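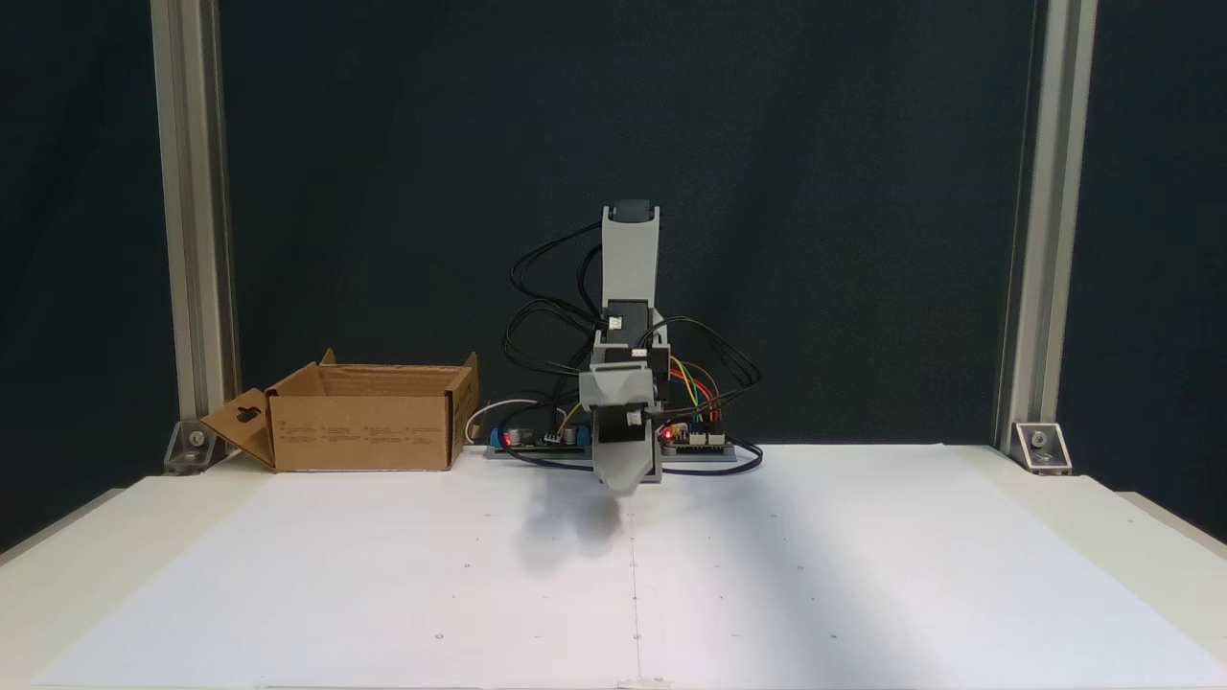 Home Schedule Handouts Trail Maps Contact

Getting Started on a Bike as an Adult
Handout 2: Fit, First Rides and Riding with Someone Else
Unville Adult Recreation, instructor Trinidad Valcárcel

Last time we went over what kind of bike to buy or borrow. Tonight covers setting it up and the first month of riding. Bring this sheet to the parking lot session, along with your helmet.

1. Saddle height

Most people coming back to cycling set the saddle too low. It feels safe to have both feet flat on the ground, but it is hard on the knees. Sit on the bike with someone holding the bars, put your heel on the pedal and push it to the bottom. Your leg should be straight. When you move the ball of your foot onto the pedal, you will have a slight bend in the knee, and that is what you want.

If that height makes you nervous, start an inch lower and raise it after a week. Mark the seat post with tape each time so you can find the old setting.

2. Tires

Check them before every ride for the first month. The pressure range is printed on the side of the tire. Stay in the middle of the range on paved paths and go a little lower on gravel. A floor pump with a gauge is worth having. 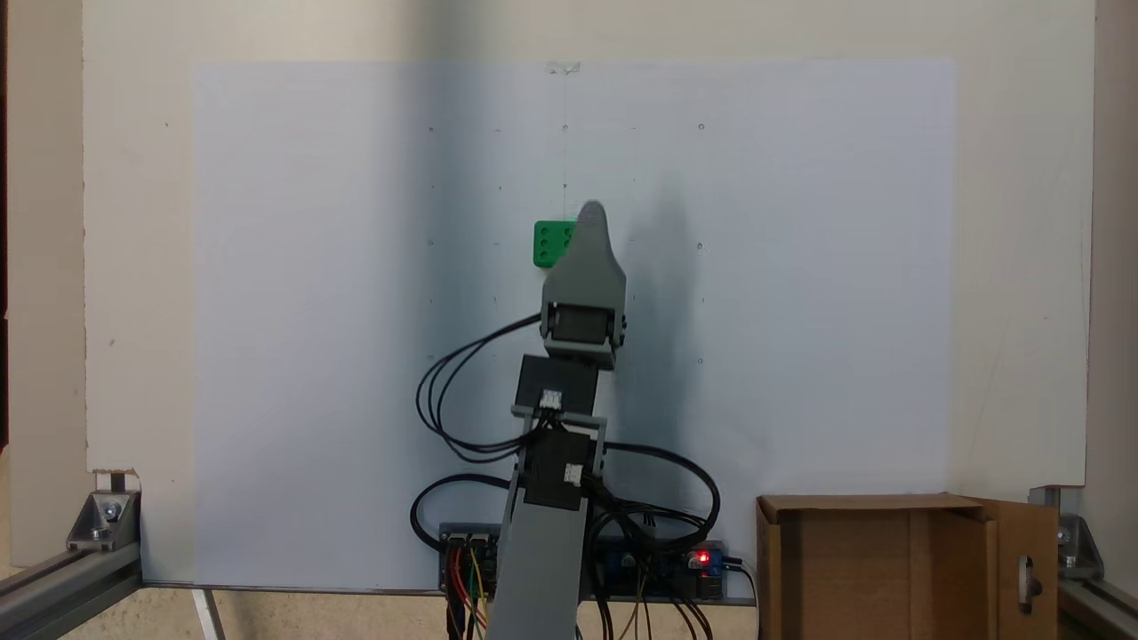 3. Shifting

Shift before the hill, while your legs are still turning easily. If you wait until you are nearly stopped, the chain will grind and may come off. Keep pedaling lightly while you shift.

Beginners ask which gear is the right one. It is the one that lets you keep a steady, fairly quick spin. If you are mashing the pedals, go easier. If you are bouncing on the seat, go harder.

4. The first four weeks

Week one: two rides of 12 minutes each, on flat ground.
Week two: three rides, same length. Practice looking over your shoulder without drifting.
Week three: one of the three rides goes to 40 minutes. Take a break in the middle if you need to.
Week four: ride the Indthorpe path out to the footbridge and back. There is water at the trailhead but none after that.

Sore hands usually mean too much weight on the bars. Try tipping the nose of the saddle up a tiny bit. A sore seat is normal for the first couple of weeks and then fades. Knee pain is different. Stop and recheck your saddle height.

5. Riding with a partner or a friend

Many of you signed up as pairs. A few rules keep it friendly:

The slower rider goes in front on the way out and sets the pace.
Agree on the turnaround point before you leave.
Ride single file on the Wundov road, even on the shoulder.
Call out "stopping" before you brake.
Both of you carry a tube. They may be different sizes, so check.

Sewwandi Munasinghe and her husband took this class in January. They rode the same loop every evening after dinner and kept a tally on the refrigerator. She told me the tally did more for them than the new bikes did. If you already walk together after dinner, swap one walk a week for a ride and see how it goes.

6. Being seen

Front light white, rear light red, both on even at dusk. A bright shirt helps in daytime. At night, reflective bands on the ankles work well, as the movement catches a driver's eye.

For next time

Set your saddle height and write the measurement down (center of the crank to top of saddle).
Finish week one of the plan.
Read the section on hand signals in the state bicycle guide.
Pairs: pick your loop and bring a rough map of it.

Loaner helmets are with Parveen Gamage at the front desk. Return them the same evening.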